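Plenodell Community > Software > Perception and Planning

Planner calls the table free, depth node says otherwise

gripe_margin
Two arms, clothes, one clear bin. Since the August build of Harnex, the planner keeps inventing a wall in the right half of the workspace. The bin is see-through and the tabletop is shiny, so I assume the depth node is writing fan fiction.
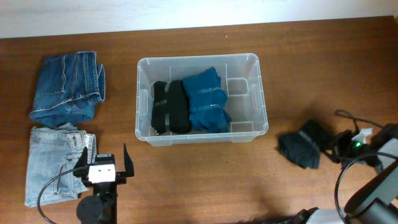
I replayed 856 frames and the phantom wall shows up on both wrist streams. Turning the voxel filter up to 900 made it go away, along with the bin.

nullspace_ned
Classic. I'd drop depth on the wrists and plan from the head view only.

oldtorque
Bad advice. The head view loses the near side of anything a gripper is parked in front of. Keep the wrists and mask the fingers.
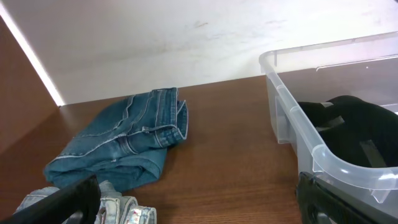 Does Harnex mask the fingers by default?
Only if the tool model is loaded before the depth node starts, and the stock launch file does it the other way around.

gripe_margin
Swapped the order. The wall is smaller now. I'd call it a hedge.

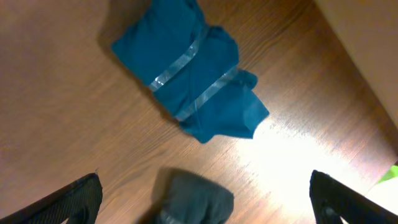 Wrist view, teal bundle, glare at lower right

nullspace_ned
There's your hedge. Glare. Cerno has a confidence cutoff, set it to 700 and go have lunch.

oldtorque
A cutoff only turns bad depth into missing depth, and Harnex treats missing as occupied. Change that flag first.

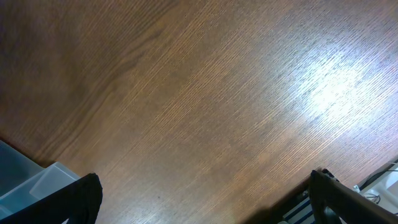

Then clear the map cache, or you'll be debugging last week's furniture. Mine had 1722 stale voxels in it and I blamed the Mizuno driver for all of them.

gripe_margin
Flag changed, cache cleared. Replaying now. The driver is still on my list.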